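May, started 7:45 am

Dye fastness again. Second go at the onion skin batch after the last lot went a sad tan in the wash. Using the Perholm cotton this time, the heavier one, cut into strips. Scoured in soda ash for 2 hours on a low simmer, rinsed till the water ran clear. The water coming off it was the color of weak tea, so whatever Perholm says about ready-to-dye I am scouring it every time from now on.

Alum at the usual strength. Weighed the cloth dry, not damp like last time (my mistake, see previous page, crossed out). Strips went in at 60 C and stayed there. Big pot holds temp much better than the small one. Lid on, stir when I remember.

Skins: one full bag yellow, no red mixed in. Simmered 45 min, strained thru the old curtain. Missed a few bits and they left dark freckles on strip 3. Kind of nice, but no use for a test.

Colors out of the pot, wet:
no mordant – pale straw
alum – strong gold, very even
alum plus iron dip – olive, going brown at the folds
alum plus soda afterbath – orange, much brighter than expected

Iron dip was too long again. Need to set the timer before the cloth goes in and not after. Also the iron jar has no date on it. Whoever made it up please write on the lid.

Rinse took forever. The gold kept bleeding for five changes of water, then quit. Hung everything on the line by the back door out of the sun. Pegs leave marks on the iron ones, use the plastic clips.

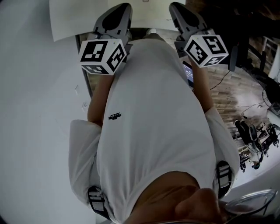
Bogumił Kurek thinks the bleeding is leftover dye sitting on the surface and says I should let the strips cure a full week before the first wash. Left dry in a drawer, then warm water, no soap. He got a much smaller drop in color on his walnut samples that way and never had it with the madder at all.

OK so splitting the set. Half get washed tomorrow as planned, half go in the drawer for a week. Same soap, same water, 60 for the wash, then air dry. Means I need more strips of the alum gold, only cut four. Enough Perholm left on the roll for one more batch if I don't waste any on hems.

Light test: strips taped to card, top half covered with foil, south window. 100 hours of daylight then compare. Keeping a log on the back of the card. Last time the sun came round and cooked the tape, so using thread to hold them down.

Gristeck soap is nearly out. The Jurnon one is cheaper but smells perfumed and I don't trust it on the iron samples, it shifted the olive toward gray last winter. Could have been the water tho. Would need to run both side by side to know, put that on the list.

Other stuff
– pot 2 has a scrach through the enamel near the handle, keep iron out of it
– alum: half a tub
– pH strips have gone damp, the whole roll reads 7 for everything, binned
– Adams still has the good thermometer, get it back before the next batch

4:30 pm. Alum gold dry now and a good bit lighter than it was wet, still the best of the four. Soda orange has gone patchy on one end where it was sticking out of the bath. Redo that one. Stapled a snip of each in the margin.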